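Kernton Halls of Residence
Frequently asked questions: shared kitchens

Who may use the shared kitchens?
Each kitchen is reserved for the residents of the corridor it serves. Guests may use it when accompanied by their host. Kernton has 265 study bedrooms and 13 kitchens, and residents are asked to keep to their own.

What is provided?
Every kitchen has a cooker, a fridge-freezer, a kettle and a microwave. Residents bring their own pans, crockery and cutlery. Starter packs may be ordered from the Haslinger reception desk before arrival.

How is fridge space shared out?
Each resident has one labelled shelf or half-shelf. Food left in another person's space may be moved. Unlabelled food is removed at the end of each month.
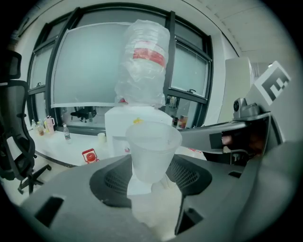
May I leave washing-up overnight?
No. Items must be washed and put away by 10 pm. Anything left on the drainer after that time is placed in the box under the sink and kept there for seven days.

How often are the kitchens cleaned?
Floors and worktops are cleaned twice a week during term. Cookers and fridges remain the responsibility of residents and are inspected in November, February and May.

What happens if a kitchen fails an inspection?
Residents receive written notice and have 48 hours to put matters right. A second failure may lead to a shared cleaning charge.

Whom should I contact about a fault?
Please report faults to Orsolya Dobos, Residence Manager, in Room 207. Appeals against charges should be addressed in writing to Csenge Csonka, Head of Accommodation, Fesis House.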